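Home | Guides | Shop Floor | Contact

How to hand a boring job to a machine without losing your crew

Last updated: December

We run the drinks line at Stoston, and last winter management decided that cup handling should be automated. I was put in charge because I was standing closest. The steps below are what I'd do again.

1. Tell people first. Ottmar Seidel had set out cups on our line for longer than I've worked there, and he heard about the project from a vending machine salesman. Don't do that.

2. Write down the job as it's done. Our manual had five steps for cups. Ottmar's list had 194, and most of them were about what to do when two cups stick together.

3. Let the people who do the work teach it. Put the grippers in their hands and let them go through the motions at their own pace, on paid time. Expect complaints about the wrists. Write those down too.

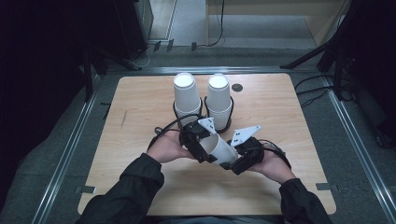 4. Start with one cup. Management will want the full stack by Friday. Smile, nod, and keep doing one cup until everyone is bored. Tipped cups deserve extra practice, as anyone who has met a paper cup knows.

5. Settle the new jobs before the old one goes. At our place two people moved to teaching and checking, with the pay grade agreed in writing. The Ruppert plant left this for later and is still having meetings.

6. Keep a complaints sheet next to the station. Ours has 334 entries — a good third are about the coffee, but the rest changed how we set up the table.

Ottmar now corrects the machine the way he used to correct me. He says it listens better.

14 comments | 5 shares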